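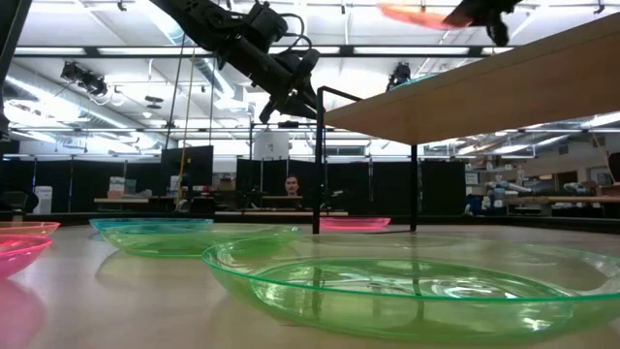 Edwood Opens Plate Lending Library for Block Parties, School Suppers and Anyone Short on Dishes

PLURNGATE, 10/25/25 - Hi, I'm Nelli Rautiainen, and I run the lending desk at Edwood. I've been asked to write our press release this time, so it's going to sound like me. Sorry in advance to the editors!

The news is that our plate library is open. If you're having people over and you don't own enough plates (who does?), you can come and borrow ours, feed everybody, and bring them back. A set is 30 plates. They're see-through plastic in green, pink and teal, with an orange-pink one turning up here and there, and they come in more than one size, so there's something for the noodles and something for the cake.

We started with a trial in June, when Kaisu Honkanen over at Sovia needed plates for a neighborhood supper and I had a cupboard full of them left from our old lunch program. She took three sets. Then her sister-in-law called, then the swim club, and by the end of the summer our plates had been out on loan 2232 times. I keep the tally in a green notebook and I'm pretty proud of that notebook.

So we've gone bigger. Thanks to a $4000 gift from Toivonen, the family hardware store on the corner, we've bought more plates and put up proper shelving for the sets that are ready to go. Teemu Kinnunen wanted everything sorted by color. I wanted it sorted by size. We went with size, and Teemu has been very nice about it, although I've noticed the pink ones do seem to drift together.

My favorite thing about plates like these is how they look with the light coming through, especially where a green one overlaps a teal one. They make a potato salad look like a party. They're also light to carry, and you can let the kids set the table without holding your breath.

How it works: call or stop in, tell us your date, and we'll set a stack aside. Borrowing is free. You can keep a set for up to three days. Please scrape and rinse before you bring them back, and we'll do the real washing here. If one cracks, just tell us and we'll swap it out, no charge for the first one. No microwaves, please! I've lost some good plates that way.

"I had my whole choir over and I didn't wash a single dish of my own," said Elli Ahonen, who borrowed a set during the trial. "I'm doing it again for my birthday."

Next on the wish list is bowls, and after that maybe pitchers, if we can find ones with lids that stay put. Urho Ikonen is looking after donations, and he'd love to hear from anyone clearing out a cafeteria or a camp kitchen. Matching sets only for now, because our shelf space is already spoken for.

If you're a reporter and you'd like to come by, please do. Mornings are best for a chat, as the afternoons get busy with pickups. I'll put the coffee on.

Media contact: Nelli Rautiainen, Edwood lending desk, Plurngate

3 comments | 30 shares

Related items
Sovia neighborhood supper: sign up to bring a dish
Folding tables are back from repair
Toivonen store announces winter hours
Wanted: soup bowls, matching sets

© Edwood. All rights reserved. | Contact | Back to top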